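Week 2 handout - collecting demos in sim

Read before lab. Target is 176 episodes per group, 20 per sitting max, you get sloppy after that. Log two views every time, overhead and side. Overhead one is where you check the mug handle direction.

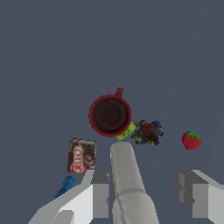 and save the seed with each episode, otherwise we cant replay it. Failed grasps - keep them, tag "fail", dont delete. Vary the start pose of the arm. Same objects is fine, new layout each time.

Side view is for finger height over the clutter. Check both clocks match before you upload. 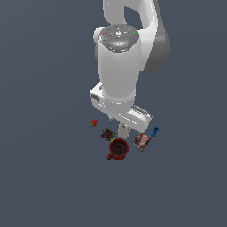 Itziar Montes
Lab instructor, Robot Learning

Last year's set: 2,717 episodes, 67 thrown out for missing labels. Label as you go. Split by layout, not by frame - more on taht in April.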